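Everybody in the decluttering crowd is sharing that Dusness "clear top" rule this week. Put it all in the drawers and your small cabinet will change your life. I have doubts.

Fotini Drakos says she cleared 36 small surfaces this way since May. OK. Where did the stuff go, Fotini?

My beef is with the drawers. People shove things in and forget them. A can, a bowl and a sponge on top of a little gray cabinet is a mess I can live with — I know where it all is.
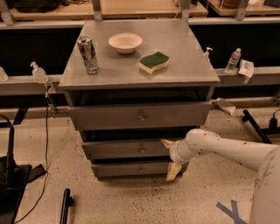

So should a kitchen sponge go in a drawer? Not if you've just used it. It needs air, and a shut drawer has none.

The Dusness post has 422 comments and I read way too many. Half are people selling Flosix drawer liners. Sure, a liner will fix it.

Anyway, lower drawer. Supposedly the most useful spot you own.

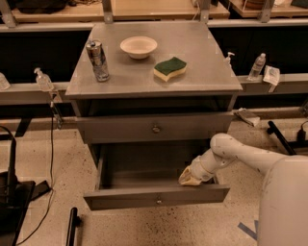 Lower drawer open, nothing in it. Bowl and sponge still up top.

Paweena Thongsuk told me I'm being stubborn and a bowl would fit in there fine. Fits, sure. Do I want to bend down for a bowl every morning? I do not.

Also not convinced by the 100 percent clear part. Half the top free is plenty for me.
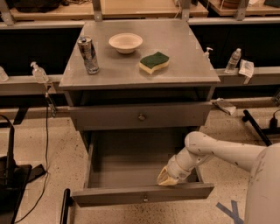 Can, bowl, sponge. Right side of the top is free.

Will try the rule for one week, minus the sponge. Not expecting much.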